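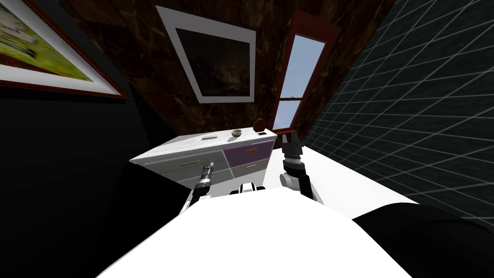 Furniture requests under the Jardine County move-in assistance program are filed by the case manager, on Form 271, after the tenant has a signed lease and before the first home visit. Each request is built from an item inventory, and most requests that come back unpaid come back over the inventory. Every piece gets its own line with the type, the main color and one identifying feature. The dresser in the picture would be entered as "Dresser, white, drawer with green handle." An entry reading "bedroom furniture" will be returned.

This page covers the whole request, from checking eligibility to closing the file. It is written for case managers at partner agencies. Tenants can't file on their own, but they may read and copy anything in their file.

Before you start

You will need:

A signed lease or sublease with the tenant's name on it
The tenant's household record number in Karnari
A completed unit walk-through sheet
A delivery contact, with a phone number that accepts text messages
Your agency's vendor code

If the household record is missing from Karnari, stop and create it first. A furniture request can't be attached to a record later, and a request filed without one is deleted at the end of the month.

Check the move-in date on the lease. Requests are accepted from 30 days before move-in to 60 days after. The system uses the lease start date even when the tenant got the keys on a different day. If the two dates are far apart, upload the key receipt and ask the program desk for a date correction before you file.

Step 1. Confirm that the household qualifies

The household must have left a shelter, a vehicle, an outdoor location or a county-funded motel room. Households leaving a hospital or jail qualify if they were without housing before they went in and the stay was under 90 days. Doubled-up households do not qualify under this fund. They may qualify under the family fund, which has its own form and is not covered on this page.

In Karnari, open the household record and look at the Prior Living Situation field. The value has to match the documents you plan to upload. If the field says "Shelter" and the only document is an outreach worker's letter about a campsite, correct the field or get a different letter. The reviewer will not choose between them for you.

A household may receive furniture assistance once in any 24 months. The Assistance History tab shows earlier awards, including those made by other agencies. Canceled requests appear there too. They do not count against the household.

Step 2. Do the unit walk-through

Walk the unit with the tenant if possible. Bring a tape measure. Record the following on the walk-through sheet:

Number of sleeping areas
Width of the front door and of the narrowest hallway
Stairs, elevator or ground floor
Wall length available for each large item
Any furniture already in the unit, and who owns it

The last line causes the most trouble. Furniture that belongs to the landlord is listed as "Landlord" and stays out of the request. Furniture that belongs to the tenant is listed as "Tenant." Both kinds reduce what the household can receive: a unit that already has a bed in each sleeping area can't receive more beds unless the existing bed is unsafe or the wrong size for the person using it. Write down the defect in that case. "Old" is not a defect. "Center slat broken" is.

Measure doorways at the narrowest point, with the door open as far as it will go. The delivery crew works from your numbers and will turn back from a doorway they can't clear. A second delivery attempt is charged to your agency.

Step 3. Build the inventory

The inventory has two parts. Part A lists what is in the unit now. Part B lists what you are asking for. Use the same format in both.

Type. Pick from the drop-down list. If nothing fits, use "Other" and write a plain name.

Color. One main color. For mixed finishes, use the color that covers the largest area.

Feature. One thing that sets this piece apart from a similar piece. Handle color, a missing leg and a glass top are all fine. For Part B, where the piece has not been picked yet, write "to be assigned."

Condition. Good, Usable or Unsafe. For Part B leave this blank.

Room. Use the room names on the walk-through sheet. Do not invent new ones partway through.

Sets have to be broken up. A table with four chairs is five lines. This feels like extra work, and it is, but the delivery sheet is printed from these lines and the tenant signs for each one.

Photographs of furniture already in the unit may be uploaded to Part A. They are optional. If you upload one, the line entry still has to be filled in, and people must not be visible in the photograph.

Step 4. Check the request against the limit

The limit is $700 for a one-person household. Each additional adult or child adds $248. The amounts are for furniture only. Delivery is paid from a separate line and should be left out of your total.

Prices come from the Jalleo warehouse list, which is posted on the program desk page on the first working day of each month. Use the list in effect on the day you file. A two-person household therefore has $948 to work with, and a three-person household has $1,196.

Beds are funded first. If the total is over the limit, remove items from the bottom of this order:

Beds and mattresses
Table and chairs
Dresser or other clothing storage
Sofa or armchair
Lamps
Shelving and small items

The order is applied by the reviewer as well. A request that includes a sofa while a sleeping area has no bed will be cut back to the bed, unless the notes explain that the tenant has asked for something else. Tenants are allowed to ask for something else. Some people who have been sleeping outside for a long time don't want a bed right away. Put the choice in the notes, in one sentence, with the tenant's initials on the paper copy.

Cribs are outside the limit. Use Form 481 and file it at the same time.

Step 5. File the request

1. Open the household record in Karnari.
2. Select Assistance, then New Request, then Move-In Furniture.
3. Enter your vendor code and the lease start date.
4. Upload the lease, the walk-through sheet and the prior living situation document. Each must be its own PDF.
5. Enter Part A and Part B.
6. Check the total shown in the lower box against your own figure.
7. Add the delivery contact.
8. Select Submit and write down the confirmation number.

Agencies that use Enum for their own case notes can export Part A and Part B from there. The export drops the Feature column if any entry is longer than 60 characters. Open the file and look before you upload it.

The session closes after 20 minutes without activity and does not save Part B. Enter the inventory in a spreadsheet first and paste it in.

Step 6. Respond to the review

Reviews take three to five working days. In December, allow ten. The result is one of the following.

Approved. The request goes to Jalleo and the delivery contact gets a text with two possible time slots.

Approved in part. Some lines were removed. The removed lines are shown in gray with a code. You have ten working days to ask for another look.

Returned. Something is missing. Fix it in the same request. Starting a new one puts you at the back of the line.

Denied. The household does not qualify. The denial letter goes to the tenant and to you. It includes the appeal form, which the tenant may send in without going through your agency.

Common return codes:

R1: lease not signed by both parties
R2: inventory lines combined or too general
R3: door width missing
R4: prior living situation does not match the document
R6: total over the limit with no order of removal given

There is no R5. It was retired when the notary rule was dropped.

Step 7. Delivery day

An adult from the household must be present. A case manager may sign in the tenant's place only with a signed permission sheet, which should be uploaded the day before. Time slots run from 9:00 a.m. to noon and from 1:00 p.m. to 4:00 p.m. The crew waits 15 minutes.

Go through the delivery sheet line by line with the tenant before the crew leaves. Pull out every drawer. Check bed frames for all of their hardware. Damage reported while the crew is in the unit is handled by exchange. Damage reported afterward needs a written claim within five working days, and the exchange depends on what the warehouse has in stock.

The crew sets up bed frames. They do not anchor dressers or shelving to the wall. Where there are children under six in the household, ask for an anchor kit when you file, and check with the landlord before drilling.

Step 8. Close the file

Upload the signed delivery sheet within three working days. In Karnari, change each "to be assigned" entry in Part B to the feature of the piece that arrived. Set the request to Closed. Requests left open for 45 days block new requests from the same vendor code, including those for other households.

Keep the paper walk-through sheet for three years. The furniture belongs to the tenant from the moment of signing. It is not recovered if the tenancy ends, and the agency should not list it as agency property.

Contacts

Eligibility questions and date corrections: Archana Kanaujia, program desk
Karnari access, vendor codes and upload errors: Talha Mughal, data desk

Put the confirmation number in the subject line of any message. Leave the tenant's name out.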